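Gurnholm season pass review: was it worth it for a coaster family?

I put off writing this until I'd had a proper run at it, so bear with me, it's going to ramble. We bought two adult passes for Gurnholm in April at $151 each, mostly on the strength of Woo, the wooden coaster everybody on the forums keeps yelling about. We live 72 miles away, close enough for a day trip if you leave early and pack your own breakfast.

Let's start with Woo. I love it! The first drop is steeper than it looks from the parking lot, and the run through the trees afterward just doesn't let up. Back row after dark is the one to go for (my husband disagrees and will only sit in the middle, because he's had trouble with his neck). It's a little rougher than it was on our first visit, mostly in the second turnaround, but I'd still take it over most of the steel stuff within driving distance. Trains were going out fast, too, with both running every time we went except one morning in May.

The pass itself is fine on paper. You get parking, ten percent off food, and early entry at 9:30 on the days they offer it. Early entry only covers Woo and the carousel, though, and the website is pretty vague on that. The food discount works at the counters but not at the carts, and I found that out holding two lemonades.

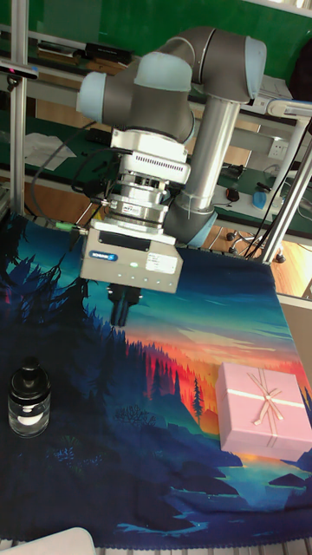
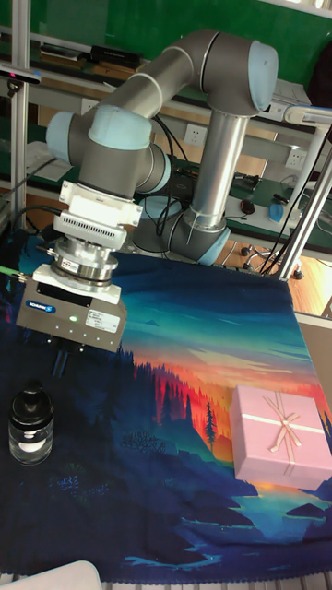

Brirnard, who has had a pass to the same park for years, told me by message that I was being too easy on the place, that early entry used to cover four rides, and that the carts took the discount until they changed the registers.

Fair enough, and I'd be grumpier too if I'd had the better version first. Coming in new, I still think the parking alone goes a long way toward paying for the thing.

Now the part I didn't enjoy. Lurkton, the launched coaster at the back of the park, was closed on three of our visits. When it did open, the line was past the bridge and we waited almost two hours. The launch is great, a really hard shove in the back, and then you get a floaty hill and a bunch of slow twists that feel like a different ride. The sign at the entrance says 1,539 feet of track and you do notice how short it is! Would I wait two hours again? No. Forty minutes, sure.

Lockers are the other gripe. They're mandatory on Lurkton and they aren't included with the pass, so bring a zip pocket for your keys and leave the rest in the car. The seats on that one are snug as well. I'm tall with long legs and my knees were right up against the row in front.

Would I renew? Probably, if the price stays put. If you can only go once a year, skip the pass and get a regular ticket online the night before. If you can make it three times or more and you like wood, go for it, and head straight to the back row of Woo.

Four stars from me. I'll update this after the fall event if they open Lurkton at night.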